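## 4. Small chores on a round table

The question behind this paper is a plain one: which of the jobs that fill a kitchen or a workshop bench can a pair of robot arms do today, without a person standing by to put things right? In Section 3 we sorted such jobs by how much they ask of the hands. Putting tins on a shelf, clearing cups and sorting parts into trays all share the same core. Something must be found, gripped, lifted, moved and let go in a place where it will stay. We wanted a task that keeps this core and drops nearly everything else, and coloured cubes are hard to beat for that.

### 4.1 The table and the arms

All work in this section was done at the Zustwood site, on a round wooden table of the sort found in many homes. We chose it over a steel bench on purpose. A round top has no straight edge to line things up against, and its slightly glossy surface gives back soft highlights that can trouble a camera. These are ordinary features of ordinary furniture, and a machine meant for the home will have to live with them.

The two arms face each other across the table and each carries a black two-finger gripper. Both are driven by Neneo, our control program, which takes in the camera views and a short written instruction and sends back the next small movement for each arm. Neneo was trained on 2071 recorded runs. We set none of the cube positions by hand in advance, and the person laying out the table was asked simply to put the cubes down anywhere within reach.

Two instructions were used. The first, "stack", asks for one cube to be placed on another. The second, "share out", asks for the cubes to be split between the arms, with each arm dealing with whatever lies nearer to it. Figure 4 shows the work at the table. 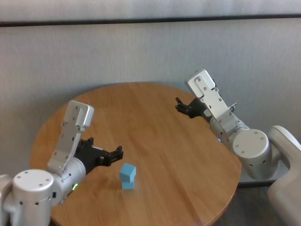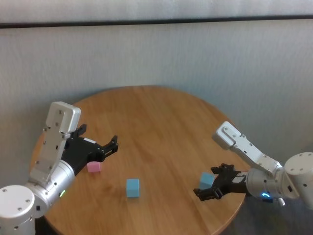

**Figure 4.** Two-arm work with coloured cubes on the round table. First picture: two light blue cubes stacked, the upper one turned slightly against the lower, with both grippers open. Second picture: the right gripper holds a light blue cube just above the table, while a pink cube lies below the open left gripper and another blue cube stands between the arms.

### 4.2 What counts as done

Anyone who has loaded a dishwasher knows that "done" has shades. A cup on its side is in the rack, but it will come out full of grey water. We therefore scored a stack as done only if it stood for 30 seconds after both grippers had moved clear. A stack did not need to be neat. The first picture of Figure 4 is a good reminder of why we left neatness out: the cubes are offset, with the edges of the upper one hanging over the lower, and for a great many household jobs an offset of that kind would do no harm at all. For a third or fourth layer it would matter a good deal, and we come back to this in Section 6.

Sharing out was scored more simply. Each cube had to end up on the side of the arm that was nearer to it at the start, and a cube dropped off the table ended the run.

### 4.3 How this compares with shop-floor work

The Holmgren benchmark, which we used for the shop-floor half of the study, fixes every part in a known place and asks for speed. Our table does the opposite – parts may lie anywhere, and the clock is generous. We find the contrast exciting! An arm that does well on Holmgren may be lost when a block is turned by a few degrees, and an arm that copes nicely with a cluttered table may be far too slow for a packing line. Traladent, the only other program we could run on both, had this second trouble: it would wait over a cube, shift a little, and wait again.

We think the slow, forgiving version of the task is the one closer to home life. Few people would mind if the cups took ten minutes to put away, provided they were whole at the end of it. For that reason we report time separately from success in Section 5, and we ask readers to keep the two apart when they compare our results with those from factory settings.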